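The Smallest Expensive Thing in the House

Building your own PC is sold as an afternoon's fun. Set aside the weekend, and somewhere to put the screws.

By Fernora Magazine staff
January 2, 2020

The holidays are over, the wrapping paper is in the recycling, and a certain kind of household now has a pile of computer parts on the dining table. They came in separate boxes, each with its own leaflet in 34 languages, and all of them seem to assume you own the others.

I built my first desktop last April, after years of buying them ready-made and complaining about the fan. The reasoning was financial. I would save money, I told everyone, and then I spent the savings on a nicer case. It was a Pondeck, plain gray inside, with a side panel that comes off so easily you begin to wonder what it was doing there in the first place.

An empty case is a wonderful thing. It has holes for every purpose and several purposes you will never discover. You can see right to the back of it, your hand fits anywhere, and you think, well, how hard can this be? Enjoy that feeling. Once the cables go in, you will be working by touch like a vet with a cow.
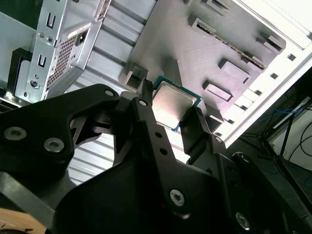 The processor is the part that makes people hold their breath. It's a small square of metal and green board that costs more than my first car's last repair, and it weighs about as much as a cracker. You pick it up by the edges. Every guide says so, and every guide says it again a paragraph later, in bold. Skin oil on the metal lid won't end the world – it wipes off, and the thermal paste goes on afterward – but the contacts underneath are another matter. Put your thumb there and you will spend the evening reading forum threads by people who did the same in 2011.

The forums, by the way, are where you'll really learn this hobby. The one I use, Bansal, has a beginners' section with over 4,000 threads, and most of them have the same title, which is "No display." The answers are patient for the first few replies. Then somebody asks whether the power supply is switched on at the back, and the original poster is never heard from again.

I was that poster once. It was not switched on at the back.

Power supplies deserve more respect than they get. Shoppers will agonize for weeks over a processor and then grab whatever box of watts is on sale. Mine is a Dell, chosen because the store had it and my bus was coming. It's heavy and dull, and the label on it has more to read than most greeting cards. I've come to like it best of everything in there. It asks for four screws and an outlet.

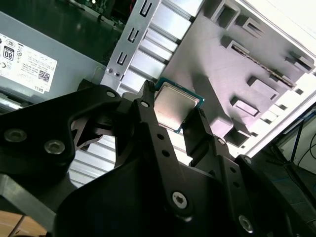
As for the order of work, I'm firmly in the camp that puts the processor in the board while the board is still lying flat on its own cardboard box. You lift the little lever, match the marked corner of the chip to the marked corner of the socket, and let it drop. No pushing. If it needs pushing, it's the wrong way around, or it's the wrong chip, and the store has a returns desk for both. Then the lever goes down with a crunch that sounds exactly like $111 breaking. It's supposed to sound like that.

After that come the cooler and the memory, and only then does the whole lot go into the case, where you find out about the standoffs you forgot. My 2 spare ones are still in a saucer next to the keys. I moved them last week to dust and put them straight back.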